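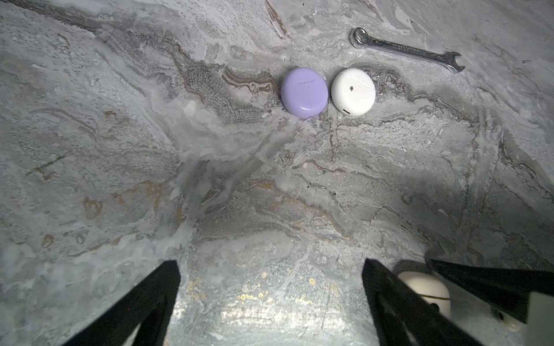

Marble begins as limestone. Limestone is mostly calcite, laid down on old sea floors as shell, coral and fine lime mud, and it turns to marble when it is heated and squeezed deep in the crust. The calcite grains regrow and lock together, and any fossils are usually lost. Impurities in the first rock decide the colour of the last one. Clay and carbon give grey, iron gives yellow, rust and brown. A surface like the one under the two round discs and the wrench has grey, white and rusty brown running together in wavy bands, and this week we ask how banding of that kind comes about in natural stone.

Hot rock under pressure does not always break. Over long periods it can flow, a little like cold toffee. Thin layers of clay or iron-rich mud that started out flat are stretched, thinned and folded. When a block is later sawn across the folds, the layers show as swirls. The direction of the cut matters: the same block from the Nelten quarry gives straight stripes one way and loops the other.
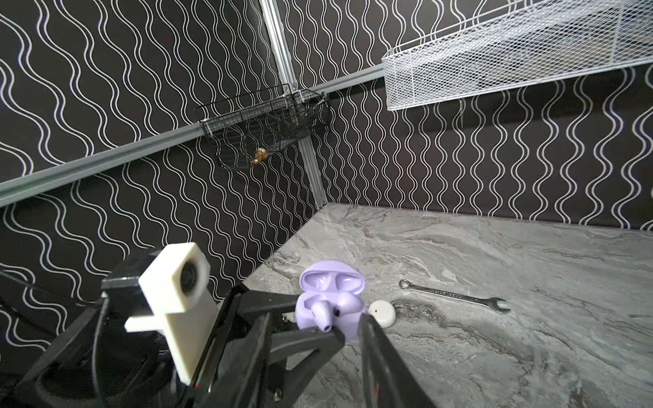 Veins are a separate matter and are often mixed up with bands. A vein is a crack that was filled later, when water carrying dissolved minerals passed through and left some behind. It cuts across the layers. If one vein is shifted sideways where it meets a second, the second is younger. Use this rule in the practical.

Practical 4: hand samples

You will work in pairs with the Ornon and Pritus sets. For each sample, sketch the bands first and the veins second, then write down the order of events. Test one corner with dilute acid. Calcite fizzes readily — dolomite hardly at all unless it is powdered first. Goggles on before the bottles are opened.

A word on trade names. Stone sellers call almost anything that takes a polish "marble", including serpentine and some plain limestones. In your reports use the geological name only.

Reading: Onyeka, Folded Rocks, chapter 2. The Osei field notes are in the library at shelf 548; pages on contact zones only. Reports of up to 300 words go to Aitana Lozano by the end of October.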